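Courses > Home Textiles > Unit 2: Knitwear at Home > Handout

Print this page | E-mail this page

Folding and Storing Sweaters
Handout for Unit 2, Geltemton Evening School
January 28, 2022

Welcome back! Last time we got through fibers and washing, and I promised you the fun part, so we're going straight into folding. I really do think this is the most satisfying session of the course. You start with a heap and you end with a shelf you want to show people.

Bring two sweaters to class, one thick and one thin. If you have a cardigan, bring that too and we'll look at it at the end. The tables in the room are fine for folding, but at home a bed is better (more room for the arms, and you can walk around it).

Before you fold

Check that the sweater is completely dry, especially at the cuffs, the hem and under the arms. Those are the thick spots and they hold on to water longest. Wool can feel dry on the outside and still be damp in the seams, so press a seam between your fingers and wait a few seconds. If it feels cool, give it another night on the rack.

Next, look for pills, loose threads and small holes. Do this in daylight if you can. Pills come off with a comb or a fabric shaver, used lightly and always with the knit flat. A loose thread gets pulled through to the inside with a crochet hook. Never cut it! A cut loop turns into a hole, and then we are in Unit 4 (mending), which I love, but it takes a whole evening.

Folding or hanging?

Somebody asks every time. Knits get folded. A heavy sweater on a hanger grows longer in the body and gets little bumps at the shoulders, and steaming those out takes patience. Very fine knits can survive a padded hanger for a day or two. If you must hang one, fold it in half lengthwise and drape it over the bar of the hanger, with the body on one side and the sleeves on the other.

The basic fold

Work slowly the first few times. With a bit of practice you'll be doing one in 16 seconds, I promise.

Step 1. Lay the sweater face down with the back facing up. Spread the sleeves straight out to the sides so that the whole thing makes a T.

Step 2. Smooth it with flat hands from the middle outward. Don't tug at the hem. If the body looks twisted, lift it by the shoulders, let it hang for a moment and lay it down again.

Step 3. Find the middle of the neckline. The label is a good guide on most sweaters, but check it against the shoulder seams, as labels are often sewn in a little off center.

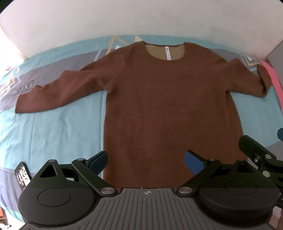 Step 4. Take one side at the shoulder and at the hem and bring it in toward the middle. The sleeve comes along and ends up lying across the back.

Step 5. Fold that sleeve down so it runs parallel to the side of the body. A long sleeve may reach past the hem, and then you simply turn the cuff back up.

Step 6. Do the same on the other side. You should have a long, even strip.

Step 7. Fold the hem up toward the neck, in half for a shelf or in thirds for a drawer. Turn it over and there's your front, smooth and with no crease down the chest — lovely!

For a chunky knit, stop at halves. Thirds makes a bulky roll that pops open as soon as you let go. For a turtleneck, fold the collar down first, before Step 1.

Stacking

Heavy ones go at the bottom, fine ones on top. I keep my stacks under 30 centimeters high, and lower is nicer still. In a drawer, stand the folded sweaters on edge like books, with the rounded fold upward, so you can see every color at once. Please try this at least once. It changed my mornings completely.

Putting them away for the season

Wash first, always. Moths go for worn wool, and old perfume or food spots can darken over a summer. Use a cotton bag or a box with a lid, and keep plastic for short trips only. Cedar and lavender smell wonderful and help a little, but clean wool in a closed box does most of the work. Take everything out in September, shake it, and refold it along different lines.

For next time

Fold five sweaters at home using the basic fold, and write down which one gave you trouble and at what step. We'll compare notes at the start of class. Slippery viscose blends are usually the culprits, and I have a trick for them involving a sheet of tissue paper.

Also read the section on blocking in the course folder and bring a towel and a box of rustproof pins.

Print this page | E-mail this page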